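2 min read

Field test techs wanted, Birkico access network team

We're hiring. Copper and fiber both, mostly the last stretch into older apartment buildings in Auer and Hekell. 193 buildings on the list, 34 done. Need people now, start in May if you can.

What you'd do: line tests, swap out modems, log speeds per unit, call the lab when a port won't sync. Some basement work. Some ladders. Bring your own boots, we supply the meters.

You should have 2 years on DSL or fiber installs, a clean license, and be OK reading a wiring diagram that's probably wrong. Tisport gear experience a plus but we'll train. No degree needed.

Hours are weekdays plus every other Saturday, paid extra. Company van, goes home with you.

To apply send a resume and a couple lines on the worst line fault you ever tracked down. No cover letters plese. Phone call first, then a half day out with a crew, paid.

Contact: Birkico Jobs Desk | © Birkico | Back to top 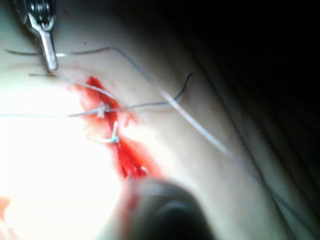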